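Pranduso Automatic Pet Feeder
User Guide, Section 3: First Filling and Setting the Meal Schedule

Before you start

Complete Section 2 (Unpacking and Placement) before going any further. The feeder should be standing on a hard, level floor with the bowl tray clicked into the base and the power cord plugged in. Do not fill the hopper while the feeder is lying on its side.

You will need:
The feeder with lid, hopper and bowl tray fitted
The measuring cup supplied in the box
Dry cat or small-dog food, pieces between 5 and 12 mm across
A kitchen scale that reads in grams

Caution: The feeder is made for dry food only. Canned food, fresh meat, freeze-dried raw pieces and food mixed with oil will block the feed wheel. Blockages from these foods are not covered by the warranty.

3.1 Filling the hopper

1. Press both lid buttons and lift the lid straight up.
2. Check that the hopper is dry inside. If you washed it, wait until no moisture is left in the corners.
3. Pour in dry food up to the MAX line. The hopper holds 2000 g of most kibble. Light, puffed kibble takes up more room, so you may reach the line sooner.
4. Level the food with your hand. Do not press it down.
5. Put the drying pack in the holder under the lid. Replace it once a month.
6. Close the lid until both sides click.

Note: Leave any extra food in its own bag with the top rolled shut. Food kept in the bag stays fresh longer than food left in the hopper.

3.2 Checking the portion size

Kibble shapes differ from brand to brand, and one turn of the feed wheel does not drop the same weight of every food. Do this check the first time you fill the feeder and again whenever you change foods.

1. Place the empty bowl on the scale and set the scale to zero.
2. Return the bowl to the tray.
3. Hold the FEED button for three seconds. The wheel turns and one portion drops.
4. Press FEED again until five portions have dropped in total.
5. Weigh the bowl, then divide by five. Write the result on the label inside the lid.
6. Pour the food back into the hopper.

If the bowl shows 80 g after five portions, one portion is 16 g. A cat on 64 g a day would then need four portions, split over the day's meals. Use the daily amount on your food package as a starting point, and ask your vet if your pet is very young, pregnant or on a special diet.

3.3 Setting meal times

1. Press MENU until the clock symbol flashes.
2. Set the current time with the arrow keys and press OK.
3. Press MENU again. MEAL 1 appears.
4. Set the time, press OK, then set the number of portions and press OK.
5. Repeat for MEAL 2 through MEAL 4. Leave any meal you don't want at 0 portions.
6. Hold MENU for three seconds to save. You will hear one long beep.

Meals should be at least two hours apart. If two meals are set closer than that, the display shows E5 and the later one is skipped.

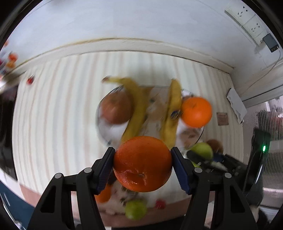 Treats and snacks do not go in the hopper, even dry ones. Feed them by hand and take a little off the day's total. Soft treats stick to the wheel and can hold back the next meal.

3.4 The first few days

Many cats are wary of the motor sound. Keep the old bowl next to the feeder for two or three days and put part of each meal in both. Once your pet eats from the feeder bowl without backing away, you can remove the old one.

Stay at home for the first full day of scheduled meals and check that each one drops on time. Do not rely on a new schedule over a weekend away.

Caution: The feeder does not supply water. Keep a full water bowl nearby at all times, but not so close that water can splash onto the tray.

3.5 If the food does not drop

1. Look at the display. E2 means the hopper is low. E3 means the wheel is blocked.
2. For E3, unplug the feeder and take out the batteries — the wheel can start again without warning if either is left in.
3. Empty the hopper and lift out the wheel by its center tab.
4. Remove any stuck pieces with a dry brush. Do not use a knife.
5. Refit the wheel with the arrow facing up, then restore power.

Saved meal times are kept for 12 hours without power. After that, repeat 3.3.

Cleaning the wheel, bowl and hopper is covered in Section 4.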